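### 4.2 Ce que le carrelage fait au jugement d'ancienneté

L'hypothèse de Kļaviņa veut qu'un mur carrelé en quinconce vieillisse un logement aux yeux de l'acheteur. Nous peinons à la retrouver. Sur les 170 réponses recueillies à Briddale, 151 sont exploitables, et la corrélation annoncée disparaît dès que l'on retire les logements déjà visités par les répondants.

**Figure 3.** Rendus de synthèse, carreaux rosés à joints blancs. (a) Porte de placard ouverte. 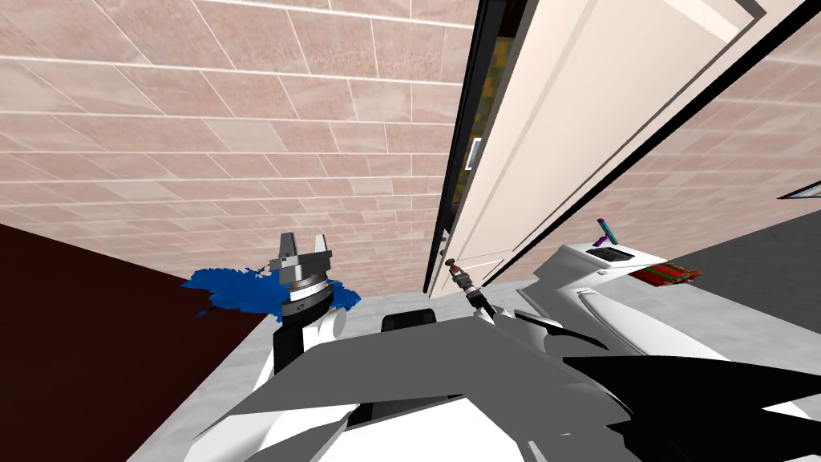
### 4.3 Le vocabulaire des répondants

Le questionnaire d'Ornwood proposait « daté », « ancien » et « d'époque » comme trois degrés d'une même échelle. Rien ne le justifie. Plusieurs personnes cochent « d'époque » pour dire du bien, « daté » pour dire du mal, et l'on additionne ensuite le tout.

(b) Porte fermée à deux panneaux, toilettes plus loin. 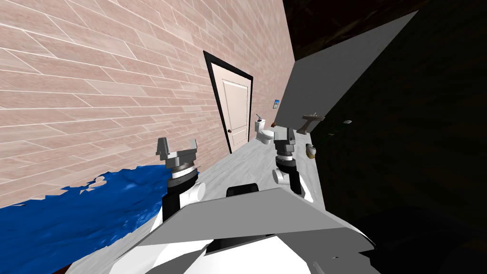 Le codage pose une difficulté du même ordre. Les 2 codeurs de Clitska ont travaillé sur la même grille, mais l'accord entre eux n'est publié que pour les réponses brèves, les plus faciles. Les commentaires longs, où se loge l'essentiel du désaccord, sont résumés en une ligne d'annexe. Il nous paraît imprudent d'en tirer une préférence régionale, encore moins un effet sur le prix.

(c) Porte claire à encadrement noir, entre deux pans carrelés. 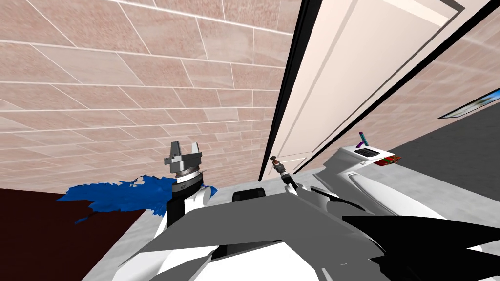
### 4.4 Limites

Notre propre échantillon n'échappe pas à ces reproches. Les locataires y sont rares, et la question du prix venait en dernier, après celle des travaux.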